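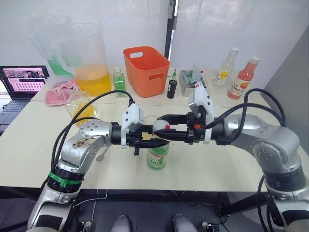
Chapter 2

Reading a Label Before You Believe It

I bought a bottle of salad dressing last summer because it had a leaf on it. I'd like to give you a better reason, seeing as I teach this material, but there isn't one. I was hungry, the store was crowded, the leaf was pretty, and I had a vague feeling that people who buy the leaf dressing are people who have their lives together. I got it home, turned it around, and found that the second ingredient was sugar. The leaf, as far as I could tell, didn't stand for anything in the bottle at all.

In Chapter 1 we talked about what a package is for: it holds the thing, protects the thing, and gets the thing from the factory to your kitchen in one piece. This chapter is about the other job, the talking job. Every package you pick up is talking to you, and it usually starts before you've read a word. I want you to come out the other end able to hear what it's saying, and able to tell which parts of it somebody could be held to and which parts are just mood music.

Before we get to any terms, please go and get something from your own kitchen. A jar, a carton, a can of soup, whatever's closest. Keep it next to you while you read. I've taught this chapter both ways, with things on the desk and without, and it's a much duller chapter without.

Got it? Good. Look at the front for as long as it takes to breathe in and out, then turn it face down and write what you remember. Most of my students write a color first. Then a shape, or a picture, then maybe the brand. Very few write the name of the actual product, and almost none write the weight, even though the weight is sitting right there on the front. Hold on to that piece of paper. We'll come back to it in Section 2.3.

The two halves of a label

I divide labels into a selling half and a telling half. Those aren't official words (you won't find them in any regulation) but I've used them for years and they stick. The selling half is mostly the front: the name, the picture, the big friendly claims. The telling half is mostly the back or the side, in smaller type: ingredients, nutrition, the maker's address, storage directions, the date.

They do overlap. A weight on the front is telling, even though it's surrounded by selling. A little story on the back about somebody's grandmother and her copper pot is selling, even though it's hanging out next to the ingredients like it belongs there. So don't sort by where a thing is printed. Sort by asking what would happen if it were wrong. If the weight is wrong, the company has a problem. If the grandmother never owned a copper pot, well, it probably depends on how good their lawyer is.

Let me show you with a product I'll be using all through this book, a bottled iced tea called Grolitz. The front of the Grolitz label says "Mountain Fresh." It also says "lightly sweetened" and "brewed with care." The back says water, sugar, tea extract, lemon juice concentrate, citric acid, in that order.

Take "Mountain Fresh" first. Which mountain? Fresh compared with what? You can't check it, and you can't really say it's false either, which makes it very comfortable to print. "Brewed with care" is the same sort of thing. I brew my own tea with very little care and it comes out fine.

"Lightly sweetened" is more interesting, because it sounds like a measurement. It has the shape of one! But there's no number in it. To find out how light is light, you have to turn the bottle around and read the sugar line, and then you have to check the serving size, and then you have to ask yourself whether you've ever in your life stopped drinking an iced tea at the end of the first serving. In the case of Grolitz there are 13 grams in a serving and 2 servings in the bottle. I'll let you do the multiplying, and then you can decide what you think of "lightly."

Why we don't turn the bottle around

You'd think we'd all read the back every time. I don't, and I wrote the chapter. Part of it is time: a normal grocery trip means dozens of small choices, and if you studied every one you'd still be in canned vegetables at closing. Part of it is habit. Once you've bought a thing and nothing bad has happened, you tend to buy it again, and the label's only remaining job is to be easy to find.

My friend Henrik Nolte designed labels for a long time, first for a pickle company called Fuchs and later for a line of sauces sold as Brolloson. I asked him once what he thought about when he started a new one. I was expecting something about beauty. He said, "The person's tired and they forgot their list." Everything he did came out of that. Big shape, one strong color, a name you could read from across the aisle. When Fuchs wanted to change its jar labels to a tasteful cream, he argued against it for months, and lost, and he's still a bit sore about it. Regular customers kept asking the stores whether the pickles had been discontinued. They were on the same shelf they'd always been on.

I love that story because it shows how much work a color can do. A color isn't a claim. You can't look it up, and it promises nothing. Yet people who'd bought those pickles for years had been reading the color the whole time and hardly reading the word "Fuchs" at all.

Green deserves a special mention, and it gets its own section later on. For now I'll just say that many shoppers take green to mean natural, or healthy, or kind to the planet, and that any company with a printer can use green. Some of those products are just what they seem to be. Some are my salad dressing.

What's in this chapter

Section 2.1 goes through the telling half line by line, starting with the ingredients list and the order things come in. Section 2.2 is about serving sizes, and I'd ask you not to skip it even though it has arithmetic. Section 2.3 covers color, shape and pictures, and that's where you'll need your piece of paper. Section 2.4 deals with dates — "best by," "sell by," "use by" — and why throwing out a perfectly good yogurt is such a common mistake. Section 2.5 looks at claims that sound like measurements and aren't.

There's one longer activity, on page 31, built around a sports drink called Wosport. You'll rewrite its label twice, once as honestly as you can and once as sneakily as you can without printing anything false. Students always tell me the second one is easier, and they look a little guilty about it.

Try this first

Pick 10 packages from your kitchen, or from a friend's if yours is bare. For each one, copy down the largest words on the front, leaving out the brand name. Then copy the first ingredient from the back. Put them side by side in two columns.

Don't judge anything yet. Just read down the left column, then down the right, and mark any pair that surprises you. Bring the marked pairs to class, and bring the packages too if they aren't going to leak in your bag.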